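Capítulo 7
O papel de embrulho e outras superfícies humildes

Começo este capítulo com uma confissão: durante anos achei que papel pardo era papel ruim. Cresci vendo a minha avó forrar gavetas com ele, encapar cadernos com ele, embrulhar copo para mudança, e na minha cabeça de criança papel de verdade era o branco, o da escola. O outro servia para proteger o de verdade. Só quando fui trabalhar no arquivo de uma fábrica em Traltlow, já adulta e com diploma, é que abri uma caixa de amostras e levei um susto. Eram 438 folhas de papel kraft, numeradas a lápis, e não havia duas com a mesma cor! Tinha folha quase cor de mel, folha puxando para o cinza, uma meio avermelhada que até hoje não sei explicar direito.

Passei uma tarde inteira com aquela caixa e saí de lá com as mãos ásperas e uma pergunta que acabou virando este capítulo: o que faz um papel ser forte?

A palavra kraft quer dizer força em alemão, e a força vem do cozimento. Você já viu no capítulo 6 que a madeira é, simplificando bastante, um feixe de fibras de celulose coladas por uma substância chamada lignina. Para fazer papel é preciso soltar as fibras umas das outras, e há dois jeitos de conseguir isso. O primeiro é na marra: esfrega-se a madeira numa pedra ou num disco até ela se desmanchar. Rende muito, custa pouco, mas as fibras saem quebradas e a lignina fica toda ali (guarde essa informação, ela volta quando falarmos do jornal que amarela). O segundo jeito é dissolver a lignina num banho químico quente, sob pressão, e deixar as fibras saírem quase inteiras. O processo kraft é desse segundo tipo. Usa soda cáustica e sulfeto de sódio, e cheira a repolho cozido. Quem já passou de carro perto de uma fábrica de celulose sabe do que estou falando.

Fibra longa e inteira se entrelaça melhor, e papel bem entrelaçado custa a rasgar. Por isso os sacos de cimento são feitos de kraft, e por isso a sacola da padaria aguenta o pão, o leite e mais aquela garrafa que você resolveu levar na última hora.

E a cor? A cor marrom é o que sobra quando se para por aí. Mesmo depois do cozimento fica um resto de lignina escurecida grudado nas fibras, e para chegar ao branco é preciso branquear a polpa, às vezes em várias etapas. O papel pardo que você encontra na papelaria é, quase sempre, o papel que ninguém se deu ao trabalho de clarear. Eu acho isso bonito, mas sei que sou suspeita.

Antes de seguir, um pouco de vocabulário. Gramatura é a massa de um metro quadrado de papel, medida em gramas. Uma folha de gramatura 135 já tem corpo, segura a dobra e serve para uma capa leve. Sentido da fibra é a direção em que a maioria das fibras se deitou quando a polpa correu na máquina. Você descobre o sentido rasgando: num sentido o rasgo vai reto, no outro ele foge para onde quer. Faça o teste agora com uma tira qualquer, vale a pena, eu espero.

Fez? Então repare também nas bordas do rasgo. Os pelinhos que aparecem são as próprias fibras, e num kraft de pinho eles são compridos o bastante para se ver a olho nu. No eucalipto são bem mais curtos, e é por isso que muita fábrica mistura os dois.

Há ainda a questão do acabamento. O kraft chamado monolúcido tem um lado liso, que secou encostado num cilindro polido, e outro fosco. O lado liso recebe melhor a impressão. O fosco segura melhor a cola e não devolve tanta luz, e é ele que eu viro para cima quando forro uma mesa. Com luz forte no teto, a diferença aparece na hora.

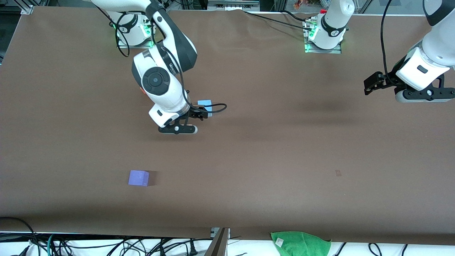 O fosco também tem os seus defeitos, claro. Ele bebe tudo. Uma gota de óleo vira uma mancha escura e translúcida que cresce devagar e não sai mais, e a água ondula a folha inteira, porque as fibras incham muito mais na largura do que no comprimento. Na minha primeira oficina, em Pattinasarany, perdi um rolo quase inteiro por guardá-lo em pé num canto úmido. Guarde os seus deitados.

Nas próximas páginas vamos acompanhar a polpa desde o cozimento até a bobina, e depois fazer três experimentos simples com folhas de gramaturas diferentes. Você vai precisar de tesoura, régua, um conta-gotas, um lápis macio e um pouco de papel pardo de procedência variada: sacola, envelope, embrulho de encomenda, o que aparecer. Anote em cada pedaço de onde ele veio, de preferência a lápis. A tinta borra no experimento 2.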